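Speaker notes: Does your sorting matter? (Hutungate evening talks, June)

Slides are at the end of the deck Liên sent round. Where it says pause, I mean drink some water.

OPENING

Thanks to Liên Triệu for asking me, and for not asking what I was going to say. The title on the flyer was hers. Mine had a ruder word in it.

Start with the leaflet. Everyone in Hutungate got it. It says households that sort at home "divert up to 80 percent" of their trash. Read it aloud, slowly, and lean on "up to." A diet can help me lose up to fifty pounds.

Ask for hands: who rinses their yogurt cups? Who rinses them in hot water? Keep your hand up if you know where the cup goes after the truck. (In Dramemell three hands stayed up and two of them worked for the hauler.)

WHERE I'M COMING FROM

I sorted for years and I still do. I'm no enemy of recycling. I kept the books for a small hauler, Pekent, and what I learned there is that the word "recycled" moves around depending on who's filling in the form. Sometimes it means collected. Sometimes it means sold to a broker. Once in a while it means somebody made a new thing out of it.

Don't get into the Pekent invoices unless asked. If asked, keep it short.

THE TWO-BAG TRIAL

This is the study that gets quoted at me most. 487 households, two bags each, one for recyclables and one for the rest. The write-up says participation was excellent. Go through how they measured it: they mailed a survey. They asked people whether they sorted, and people said yes.

I'd say yes too. I'd say I floss.

Hiếu Ngô ran the collection side and was good enough to talk to me. He says the crews did open bags for a while, 200 of them, and then the money for that ran out. The bag results are in an appendix. They don't agree with the survey. He doesn't think anyone hid it, he thinks no one reads appendices, and I believe him.

Note: there are two Hiếus in this talk. Say the surname every time. I mixed them up in Dramemell and got a letter.

(Slide: table from the appendix. Give them time to read it. Don't read it to them.)

"BUT IT TEACHES GOOD HABITS"

The fallback argument. When the tonnage doesn't hold up, we're told the sorting was about awareness all along. Maybe. I've looked for anyone who tested whether people who sort more also buy less, and what I found was thin. Trinh Tiêu sent me a paper that goes the other way: give people a recycling bin and they use more paper towels. It's one paper. I wouldn't bet the house on that one either, and I should say so out loud, or someone will say it for me.

Pause.

THE CLASSROOM KIT

The school version came with cards, a poster and a song. Skip the song.

Kids were given 3 lessons and then a test. They did well on the test. The test used the same items as the lessons. So what we know is that children can remember where a milk carton goes if you told them last Tuesday. Hiếu Thái, who taught it, tried his own class with stuff from his kitchen drawer and says it fell apart at the first battery. That's a story and I'm treating it as a story. It's still a better test than the one in the kit.
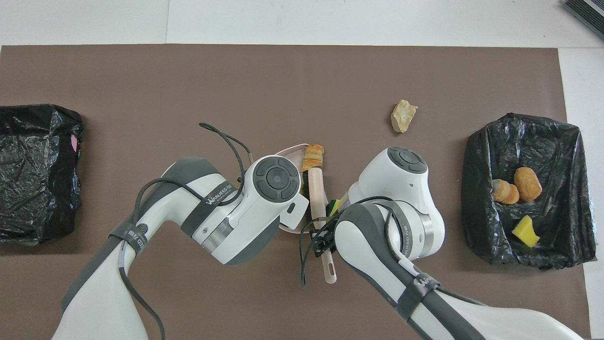 What bothers me is the leap from the kit to the kitchen. At a desk you get clean items and someone telling you to think about it. At home you've got a pizza box with cheese on it, a lid that won't come off, and a child yelling. The rules change when you cross the town line, too. Hutungate takes black plastic trays, Dramemell doesn't. Ask the room to explain why. I've asked both offices and got two answers, and one of them was "historically."

WHAT WOULD CHANGE MY MIND

Be fair here. Þórarinn Hviid keeps telling me I only do the tearing-down half, and he has a point.

Weigh what comes out of the plant, and publish it monthly, good or bad.

Open bags at random and keep paying for it. The Tạ street pickup did this on one route, 1,011 pickups, with a plain tally sheet on a clipboard. Their numbers were worse than anyone's leaflet. I trust them more than I trust the leaflet.

Stop using surveys for anything people are embarrassed about.

If those figures came back strong I'd stand here next year and eat the flyer. (Don't promise which bin it would have gone in. Got a groan last time.)

QUESTIONS

Likely ones:

Should I stop sorting? No. Cans and cardboard hold up fine even on the gloomy numbers. Plastic film is where I'd want to see some proof.

Glass? Depends who buys it. Call and ask them. See how long it takes to get a name.

Compost? Different talk. I know less than the person asking, usually.

Hall has to be clear by nine. Hand the clicker back to Liên, I walked off with the last one.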